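Search this site
Enter keywords

Caring for Ball Gloves, Bats and Uniforms at Home
By Albane Lemaire
March
16 shares

Families of players in the Erkum Youth Baseball program are responsible for the upkeep of personal equipment between the end of winter training and the last game of the season. The following advice applies to all age groups and replaces the sheet handed out at registration.

Gloves

Wipe the glove with a barely damp cloth after each practice and leave it open at room temperature overnight. Gloves should not be placed on a heater, in a clothes dryer or on the dashboard of a car, as leather dried quickly will stiffen and split along the lacing. Store the glove with a ball in the pocket and a wide elastic band holding it closed.

Conditioner should be used sparingly. A coin-sized amount on a soft rag will cover the palm and the web, and two treatments a season are enough for most players. Too much oil makes leather heavy, and the colour will darken permanently.

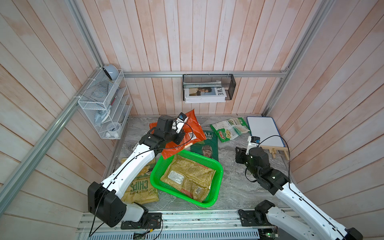 Laces should be checked at the same time. A loose lace in the web can be pulled snug with blunt pliers and knotted again. A lace that has begun to fray should be replaced along its full length — a short repair seldom lasts beyond a few games.

Bats

Aluminum bats may be washed with warm water and dish soap, then dried with a towel. Run a fingertip slowly along the barrel to find dents or hairline cracks. A cracked bat must be retired, including from backyard use. Bats of either kind should be kept indoors when the temperature falls below 5 degrees.

Worn grip tape comes off easily once the end strip has been lifted. Any glue left on the handle can be rubbed away with a little cooking oil, followed by soap and water. Wind the new tape from the knob upward, overlapping each turn slightly, and keep an even pull throughout.

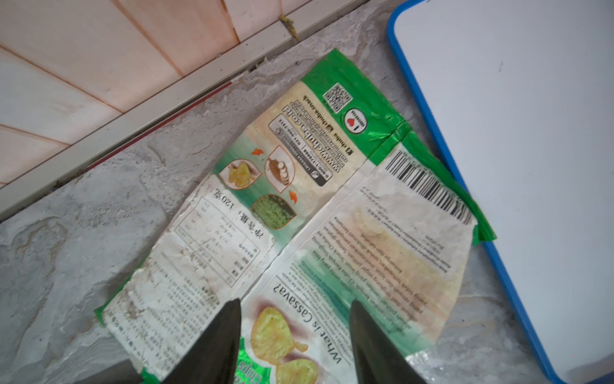
Once finished, the tape should be left until the following day before the bat is used.

Uniforms

Infield clay must be dry before it is treated. Shake the pants outdoors, brush off what will come away, and rinse from the inside of the fabric with cold water. Work a paste of powdered laundry detergent into the knees and leave it for 80 minutes before washing on a cold cycle. Chlorine bleach will turn white polyester yellow and weaken the elastic at the waist. Grass stains respond well to white vinegar mixed with an equal part of water.

Caps should be washed by hand in the sink and dried over an upturned bowl of suitable size. The dishwasher is not recommended — the heat can warp the brim.

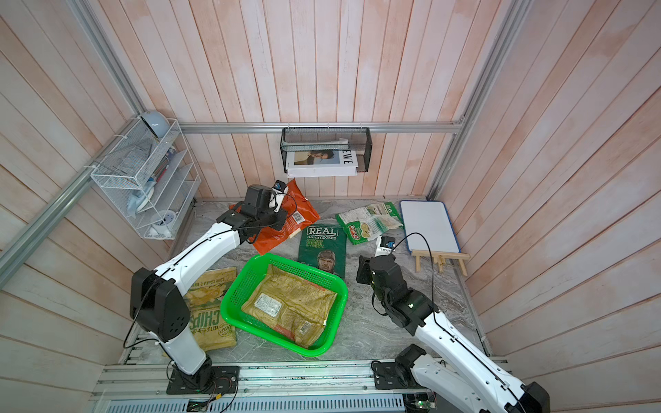 Kaewsai wrote to add that an old toothbrush and plain bar soap will lift the sweat line from a cap band, provided the band is rinsed twice and pressed in a towel afterward. The program has no objection to this method for team caps.

Cleats

Knock the soles together outside and clear the remaining mud with a wooden stick. Remove the insoles, loosen the laces fully and stuff each shoe with newspaper, changing the paper at bedtime if it is soaked through. Cleats left in a closed equipment bag overnight will hold their odour for weeks. The bag itself should be emptied, turned inside out and aired every second weekend.

8 comments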